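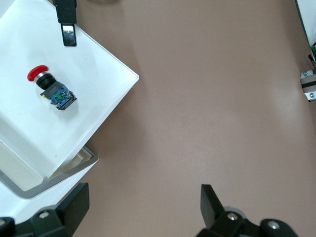 Attachment 1 – wrist camera view, e-stop button lying in the white tray, fingers open

Ticket: E-stop trips with nobody near it
Project: Cavanix tabletop arm
Location: Sestby shared workshop, bench 3
Status: Resolved, watching
Priority: High, arm locked out until fixed

Problem
The arm drops into emergency stop partway through a pick cycle. The controller logs code 73 (safety input open). It resets fine and runs again, sometimes for a few minutes, sometimes for most of an evening. Started in February after the control box was moved to the other side of the bench.

Setup
Arm and gripper are the Cavanix build. Controller board is the Suwannarat kit, older version with the spring terminals. Emergency stop is a red mushroom push button with a screw-terminal contact block, wired normally closed. The cable from the button to the control box was extended at the time of the move.

Log

Entry 1
Pulled the controller history. 21 stops with code 73 since the move. No other fault codes in the same period, so motor overload and the limit switches look unlikely.

Entry 2
Swapped the 24 V supply for the one from the Tastovmont conveyor project. Stopped again after 15 minutes. Put the original supply back.

Entry 3
Powered down, locked out, took the button off the control box and disconnected it. Checked the button alone with a meter. Closed when released, open when pressed, every time. Twisting the contact block against the collar made no difference. Button is good as far as I can tell.

Entry 4
Metered the extension cable end to end. Fine when lying flat. Goes open for a moment when bent close to the control box end. Cut the sleeve back and found a crimp that had caught more insulation than copper. That one is mine.

Entry 5
Replaced the whole extension with a single run of cable, no joint. New ferrules on both ends. Tightened the contact block screws and tug tested each wire. Button back on the box. Pressed it ten times with the arm powered and not moving – ten stops, ten clean resets. Then once with the arm moving at low speed. Stopped as it should.

Entry 6
Ran the pick cycle overnight with an empty program loop, gripper opening and closing only. 324 cycles, no code 73.

Still open
– Add a strain relief clamp where the cable enters the box. Have the part, need to drill the hole.
– Update the wiring sheet in the bench folder. It still shows the old cable.
– Do not bypass the stop input to "test" the arm. There was a jumper in the terminal when I opened the box. I removed it. If you need the arm and it won't reset, write in this ticket.

Will close after Monday if there are no more stops.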